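**Re: [border-talks] The water annex and what was left out**

Hello everyone, and thank you, Faustino, for getting us going again after such a quiet October.

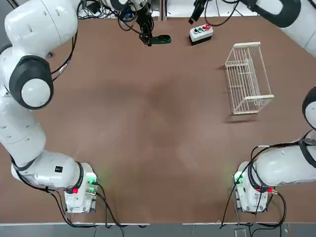 *Two white arms, one on either side of the table.*

I read your note twice over breakfast and then went back to the draft text itself, so forgive me if this runs on a bit (my family would tell you it always does).

Faustino Arellano wrote:

> I think the Judska side got a better deal than people are saying. The water annex gives them a fixed share of the river in dry years, and the crossing at Bureck opens to farm trucks for the first time. Yes, the question of who governs the valley is put off again, but if we wait for that to be settled we will all be waiting with empty hands. I would sign it.

I agree with you on the crossing, and warmly! Anyone who has sat in the line at Bureck with a load of tomatoes in the heat will know what it would mean to have those gates open. There would be 263 permits in the first season, if I have read the schedule right, and even that small number would change things for the villages closest to the road.

Where I part ways with you is the water. The share is fixed, yes, but look at who decides when a year counts as dry. Article 2 leaves it to a joint office, and the joint office has to be unanimous. Either government can sit on its hands until the rains come and there is nothing left to argue over. We saw the same thing with the grazing agreement, when more than 2,000 families were told to wait for a ruling and the ruling never came. Zyanya Maldonado wrote a lovely long post on that here a while back, and if she still has it I wish she would send it around again.

I also worry about putting off the question of the valley. I understand the argument for it, and I made it myself when I was younger and more patient. But people who live there are being asked to accept roads and pumps now and hear about their own vote later, with no date written down anywhere. Even a vague promise of a date would help me feel better about it. As it stands, I couldn't tell my cousins in the valley to support this, and they do ask me.

Eusebio, you were at the public meeting on Tuesday and I wasn't. Did anyone from the delegation say whether Article 2 can still be changed? Macario Magaña told me the text was closed, but he had it secondhand, and I would love to be able to write back to him and say otherwise.

Faustino, please don't take any of this as scolding. I've learned more from your messages than from most of the newspapers, and I'd be glad to be talked out of my gloom.

With affection to all,
Sohail Bugti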